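Trivine Textile Notes
Gallery: soft goods on the table, from heap to flat

Last updated December 31, 2022

Contents
Introduction
Crumpled state
Spread state, print upwards
Folding a printed item
Terms used on this page
Surface and lighting
Storage after folding
Related pages

Introduction

Flat-folding instructions usually begin with a garment that is already flat. Most of the work takes place before that point. An item leaves a basket, a bag or a dryer drum in a heap, with its openings hidden and its layers crossed, and it has to be opened out before any fold line can be set. The gallery deals with that stage for light, soft items with printed decoration, which are among the slower things to process in a mixed household load.

The terms follow the Pustix sorting sheet, revised in April, with small changes to suit loose and unstructured pieces. The sheet was drawn up from 1246 items handled at Ronau, of which 519 were classed as "soft, printed". Stiff cottons, denim and towelling have their own page and are not covered.

Crumpled state

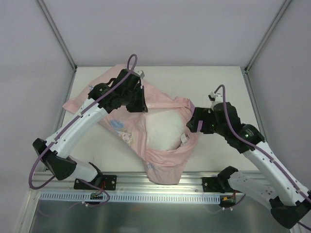

A heap has no front or back for sorting purposes. The first task is to find an edge that belongs to a single layer, and a single-layer edge can be hard to tell from a fold by eye. Light fabric makes the problem worse, as it holds no shape of its own and twists when one side is pulled ahead of the other. The pink item is classed as "bunched, twisted": the fabric is gathered in the middle of the table, and a fold on the right-hand side is drawn into something like a strap. A fold of that type is easily mistaken for a real strap or waistband. Follow it in both directions before treating it as a feature of the garment. If it widens into plain cloth at either end, it is a fold.

Class: soft, crumpled.
Next step: take hold at two separate points and draw apart slowly, keeping the cloth low over the table.

Lifting the whole item by one point and letting it hang is the usual alternative. It works well for shirts and trousers, where the weight of the fabric brings the hem down. With very light pieces the hanging method tends to close the layers against each other, and the item then goes back on the table in a narrow strip that needs opening a second time. The sheet allows either method but gives spreading on the table as the default for this class.

Spread state, print upwards

An item counts as spread when most of its area lies in one plane and the main outline can be traced, even if the outline is irregular. Small wrinkles are ignored at this stage. Corners may point in any direction. What matters is whether a second layer is showing from underneath, as it will shift the fold lines later on.

Printed decoration is the most useful guide to orientation. Lettering gives the reading direction at once, and a care or size tag, where it can be seen, gives a fixed point to work from. On the pale pink piece the word "Journey" runs across the lower left in blue cursive, sloping down to the right, with a cartoon print further along near the lower edge. A small white tag lies near the upper right edge. The cloth is on the diagonal, and a flap with part of another print comes out from under the right side. The flap should be drawn out or tucked back before folding.

Class: soft, spread, second layer showing.
Next step: clear the flap, then turn the item until the lettering is level with the front edge of the table.

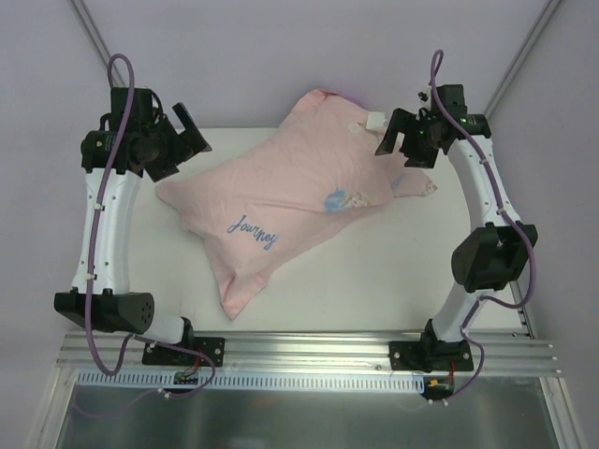 Folding a printed item

1. Smooth from the middle outwards with the flat of the hand. Do not smooth across a print in short strokes — soft transfers can drag and leave the cloth puckered at the edge of the design.

2. Square the corners. On an item with an uneven outline, choose the longest straight edge as the reference and bring the others to it. Side seams are more reliable than hems on stretch fabrics.

3. Decide whether the print is to be on the inside or the outside. The Ronau practice is inside for storage and outside for display. Mixed piles are difficult to search and are avoided.

4. Fold the sides in to the chosen width. A Morelli board may be used, but the board has to be narrower than the item at its narrowest point. On very light fabric the board can pull the lower layer out of place as it is withdrawn. Hold the lower layer down at the far end while sliding it out.

5. Fold the length in halves or thirds. Thirds keep the crease away from the centre of a large print. Halves are quicker and are acceptable where the design is small or set to one side.

6. Press down once and leave. Repeated pressing does not improve the fold on soft fabric.

An item that cannot be squared after 2 attempts is put aside and steamed.

Terms used on this page

Crumpled: layers crossed, outline not readable.
Bunched: fabric gathered towards one area. May apply to a crumpled or a partly spread item.
False strap: a narrow, tensioned fold with the appearance of a strap or band.
Spread: outline readable, wrinkles permitted.
Flap: any part of a lower layer extending beyond the upper one.
Squared: edges aligned to a reference edge, ready to fold.
Drooping tip: a corner that has folded under or over itself and narrowed. It is opened by hand before squaring.

Surface and lighting

A plain white tabletop is preferred for coloured items. Pale pink is close to the lower limit of useful contrast, and very pale or white pieces are better handled on a grey or blue cloth. Patterned table covers are unsuitable, as printed lettering and cartoon designs become hard to separate from the background at a glance.

Light from one side shows ridges and wrinkles more clearly than light from directly overhead. Overhead light is better for reading tags. The surface should be smooth enough for the fabric to slide when drawn out, but a highly polished top lets light items creep during folding, and a thin cotton sheet can be laid over it.

Storage after folding

Soft printed pieces are stacked no more than 30 cm high. Above that height the lower items spread at the sides and lose their edges. Filing them upright in a shallow drawer gives better access, provided the drawer is full enough to hold them up. Partly empty drawers can be packed out with a rolled towel at the back.

Tags are left in place. Where a tag has been cut out, the size is entered on the sheet with the item class.

Related pages

Stiff cottons, denim and towelling
Bed linen: fitted and flat
Steaming after failed squaring
Pustix sorting sheet, soft goods section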